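Why Do Gears Have Teeth?

I love taking things apart (ask my mom about the kitchen timer). Inside nearly everything that ticks, winds or whirs, I find wheels with little bumps all the way around. Those wheels are gears, and the bumps are called teeth. They don't bite, I promise!

So what are the teeth for? Think about two smooth wheels pressed side by side. Turn one, and the other might turn too, but if it's hard to move, the first wheel just slips. Teeth fix that. The teeth on one gear poke into the gaps on the next, so when the first one goes, the second one has to go too – and it always goes the other way around.

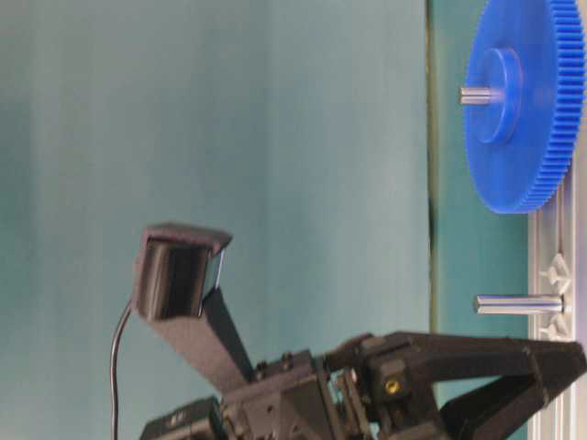 Now for my favorite bit. Say you have a big gear with 100 teeth and a small one with 50. Turn the big gear around once. All 100 of its teeth go past, and each one pushes a tooth on the small gear. The small gear only has 50, so it has to spin around twice! You just made something go faster.

Try it the other way. If you turn the small gear, the big one goes slowly, but it pushes much harder. Bikes do this with a chain in between. When I ride up the long hill in Skendville, I switch to an easy gear. My legs go like crazy and the bike creeps along – but I get to the top.

You can make your own gears at home. Cut 3 circles out of thick cardboard and glue craft sticks on them so the ends stick out like teeth. Keep the spaces even, or they'll jam (mine did, twice). Pin each one through the middle onto a cardboard box, with the teeth touching, and give the first one a turn. Which way does the last one go?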